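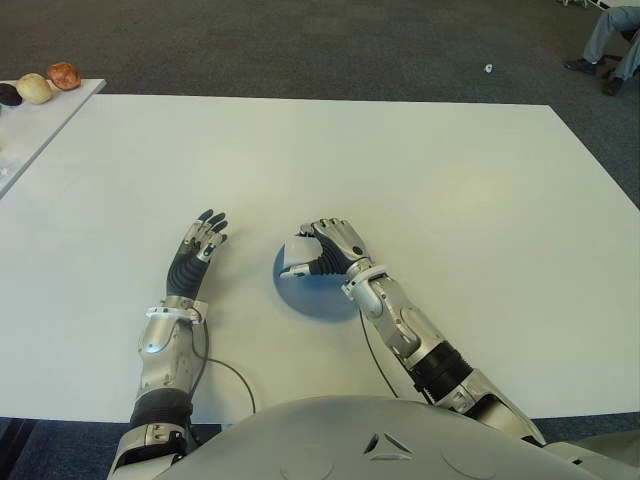 Our Henar kitten scale has started giving weights I can't trust, and I'm hoping somebody on the Arruda support desk can help me before I worry myself silly over a litter that is probably just fine. We breed Siberians here at Stastonach, a small cattery outside Utinbridge, and every kitten gets weighed morning and evening and the number goes straight into the Arruda litter log by Bluetooth. For the first week everything was lovely. Then the smallest girl (silver tabby, blue collar, terribly opinionated) showed a loss of 11 grams overnight, and her brothers showed the same loss, to the gram, which no set of kittens has ever done in my experience! I did read your setup page first, and I know you want a big flat table with a matte top like the white one shown here, with plenty of clear space and nothing soft under the scale. Mine is on the kitchen counter, which I would have sworn was level.

Product: Henar kitten scale, paired with Arruda litter log
Problem: all weights low by the same amount; some entries showing up twice
Priority: normal
Status: open

What I've tried so far, so you don't have to ask:

Turned it off and on again, of course. Changed all the batteries, even though the light was still green. Took off the fleece liner and washed the tray, in case there was dried milk replacer in the corners (there was, I'm sorry to say, and it came off with warm water). Weighed an unopened can of queen food three times in a row and got the same reading each time, so it is at least consistent. The low reading is still there.

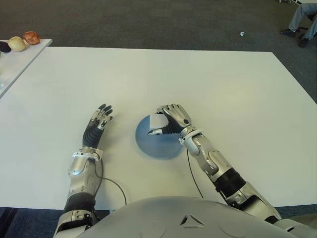
Follow-up from customer
By Stastonach Siberians, Utinbridge | January 27, 2020

Thank you for the quick answer, and for being so kind about the milk replacer. I went through your steps this morning while the kittens were asleep in a heap. You asked whether I had the fleece liner on when I pressed the zero button, and I'm afraid that may be the whole story. I zeroed it with the thick winter fleece, and a few days later I swapped to the thin one and never gave it a thought. The scale was still subtracting the heavy fleece from everybody.

I cleared the stored tare by holding the button down until the display blinked, waited about 90 seconds for it to settle, and put the thin liner on before zeroing again. The little girl came up heavier than yesterday, and so did her brothers, each by a different amount this time, thank goodness.

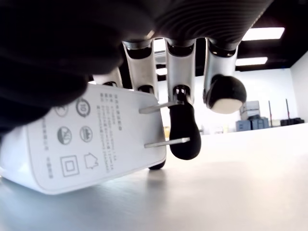
The double entries are still with us, though. Every evening weight shows up in the log 2 times, same kitten, same number, one minute apart. It makes the growth chart look like a staircase, and when I send the chart to a waiting family I have to explain it, and then they ask me something else, and there goes my evening. Mornings are fine. The only difference I can think of is that I use the old tablet in the evening and my phone in the morning, and both of them are signed in to the same cattery account.

Reply from Arruda support

So glad the little girl is gaining! Your guess about the tablet is a good one. If two devices are in range and both are paired, each one will save the reading. Please open Devices on the tablet, choose the Henar scale and tap Forget, then do one full evening weighing from the phone alone. You can delete the extra rows from the litter page by pressing and holding on the later one. The chart redraws itself once you leave the page and come back.

One more small thing for later on. When the kittens start on solids, please don't zero the scale with a food dish on it and then lift the dish off for the next kitten. We see that one a lot in May, when so many litters are weaning. Weigh the dish by itself, write it down, and keep it out of the tare.
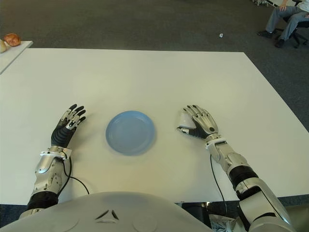
Light-blue plastic plate with a raised rim, on a white table.

Follow-up from customer

Tablet forgotten, phone only, and last night's weights came through once each. I deleted the extra rows back to the beginning of the litter, which took me a good long while with a cup of tea, and the chart looks like a proper growth chart again. I've also moved the scale off the counter and onto the dining table. I will leave the ticket open through the weekend, if that's all right with you, and close it myself if there are no more doubles.

Status: waiting on customer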